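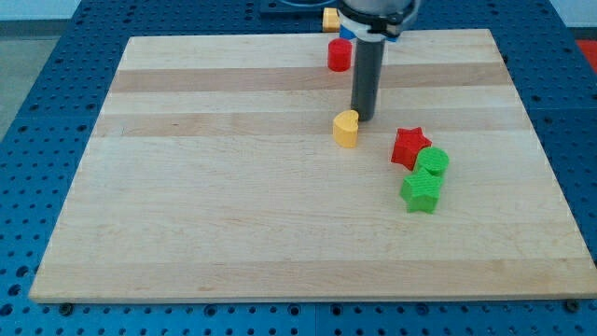
Ob man Ahornplatten auch ungeölt verwenden könne, wollte ein Kunde aus Minden wissen, er brauche eine helle Unterlage zum Sortieren und Bauen und keine zum Schneiden. Ja, das geht. Die Platte wird ab Werk roh und fein geschliffen geliefert, geölt wird nur auf Wunsch.

Prutard Arbeitsplatte Ahorn, verleimt

Rechteckige Auflageplatte aus verleimten Ahornstreifen. Die Streifen werden nicht nach Farbe sortiert. Neben cremefarbenem Holz kommen deshalb honigfarbene und dunklere Streifen vor, vereinzelt auch ein rötlicher Schimmer in der Maserung. Ein Reklamationsgrund ist das nicht.

Die Platte liegt lose auf und lässt sich auf Tischen, Werkbänken und Lochplatten verwenden. Auf Lochplatten müssen Schraubenköpfe neben der Platte sitzen, nicht darunter - sonst kippelt sie. Kleinteile wie Bauklötze, Zylinder oder Musterstücke stehen auf der glatten Fläche sicher und rollen nicht in die Löcher.

Technische Angaben
Material: Ahorn massiv, verleimt
Oberfläche: geschliffen, unbehandelt
Artikelnummer: 3000-86
Lieferzeit: 7 Werktage
Garantie auf die Verleimung: 2 Jahre

Pflege
Trocken oder nebelfeucht abwischen. Nicht in Wasser legen, nicht an die Heizung stellen. Flecken mit feinem Schleifpapier in Faserrichtung entfernen.

Zubehör
Hartöl Zodon, farblos
Filzgleiter Duman, selbstklebend - nicht für Lochplatten geeignet

Abholung im Lager Minden nach Absprache möglich.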